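砂利道についてくる荷物持ち、Multnessを借りてみた

最初に書いておくと、わたしは家電の説明書を読まずに電源を入れるタイプです。だからJivodero社の荷運びロボット「Multness」のレンタルサービスを試してほしいと編集部に言われたときも、箱から出してすぐ外に連れ出す気まんまんでした(箱がまた大きいんです。玄関をふさぎました)。

料金は月額700ユーロ、積める荷物は20キロまで。農家や公園管理の現場向けの商品で、舗装されていない道を自分で走れるのが売りです。カタログには芝生や中庭の写真がずらっと並んでいるけれど、わたしが知りたいのは、草が両側から砂利にはみ出してくるような、うちの近所の細い道でどうなのか。そこで行き先は、Wirkhamの並木の裏を抜ける一本道に決めました。空は真っ白にくもっていて、日傘もいらず、散歩にはちょうどいい具合です。

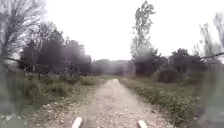
マダレナ・コルデイロ
本誌ライター/生活とロボット担当

設定はスマートフォンのアプリでやります。やり方は二通りあって、ひとつは人のあとをついてくる「おとも」、もうひとつは一度教えた道を自分で走る「かよい」。わたしはまず「おとも」で道を覚えさせ、帰ってから「かよい」に切り替えました。教えるといっても、前を歩いてみせるだけです。途中で靴ひもを結び直したら、その停止まで律儀に覚えてしまって、次の日も同じところでぴたっと止まるのには笑いました。アプリの地図から消せますが、消すボタンが設定のいちばん奥にあるのはどうにかしてほしい!

走りは思っていたよりずっと落ち着いています。小石が散らばったところでは少し速度を落とし、わだちがあればそれに沿って進もうとする。草が張り出した路肩には近づきたがらず、道の真ん中が好きみたいです。このへん、性格のように見えてくるからおもしろいですよね。うしろを歩きながら、つい「そこは大丈夫だよ」と声をかけていました。音声認識はついていません。

苦手なのは背の高い草です。穂が道のほうへ倒れかかっていると、障害物なのか、押して通れるものなのか、しばらく考えこみます。アプリには「確認中」と出て、それがまあ長い。こちらが「通ってよし」を押せば進むのですが、離れた場所で別の作業をしたい人には、この待ち時間がいちばんこたえると思います。

カメラの映像は手もとの画面で見られます。木立も道の先の茂みもロボットの目線で近づいてくるので、いつもの道なのに知らない土地みたい。ただ、遠くのものはけっこうぼんやりします。景色を楽しむための機能だと思わないほうがよさそうです。 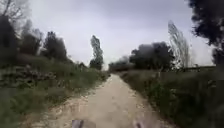
インドレク・ヨギの意見は、わたしよりだいぶ辛口です。去年の9月から果樹園で同じ機種を使っていて、走ること自体に文句はないけれど、荷台が浅すぎるのだとか。りんごの箱を積むと坂で滑るので、結局ベルトを自分で買い足したそうです。月額にそれくらい含めてくれてもいいのに、とメールには二回も書いてありました。

これはわたしも同感。試しに園芸用の土と水のタンクを積んでみたら、家に着くころには袋がすっかり斜めになっていました。純正のカバーは別売りで、しかも取り寄せです。代わりにRätsepの荷締めベルトを使ったところ、金具の幅がぴったり合いました。持っている人はそれで十分いけます。

電池については、公称が8時間以上。わたしの使い方では、荷物を積んで6時間使ったところで充電をうながす表示が出ました。止まったり待ったりの多い道だったので、こんなものかなという気もします。充電器はふつうのコンセントにつなげますが、ファンの音が意外と大きいので、寝室のとなりには置かないほうがいいです(一晩で移動させました)。

サポート窓口にも一度電話しました。「かよい」の道を途中から分岐させたかったのですが、今の版ではできず、別の道としてまるごと教え直すことになるそうです。対応はていねいで、折り返しも早かった。分岐は要望が多いので検討中、という返事でした。

個人で借りるには、700ユーロはやっぱり高いです。ご近所の何軒かで共同で借りて、曜日で分けるならありかもしれません。契約は一か月単位で、利用者の登録は途中から追加できます。貸し出し用の本体にはカバーもベルトもつかないので、申し込みのときに荷台まわりの付属品を一緒に確認しておいてください。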